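Tuesday, late

Sangria trial number 2, and I still can't tell if I'm making a drink for Saturday's crowd or just ruining perfectly good red wine. I had the wine and the orange juice lined up on the white table by four, feeling very organized, and then of course some of it ended up on the tabletop instead of in anybody's cup. Red on white! I went and got the dishcloth.

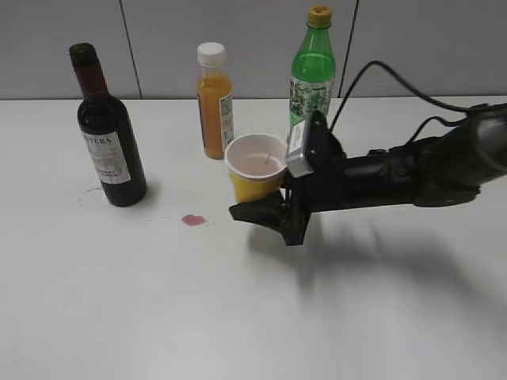 Vaida Jaunzems says I should quit fussing and let the whole thing sit overnight with orange slices in it, and that the juice should go in last, never first. She also says a cheap red is fine – the fruit does the work. Maybe so. I wrote it on the back of the Paulauskas receipt so I won't lose it.

Need ice, more paper cups, and a pitcher with a lid. And something for that pink ring – baking soda?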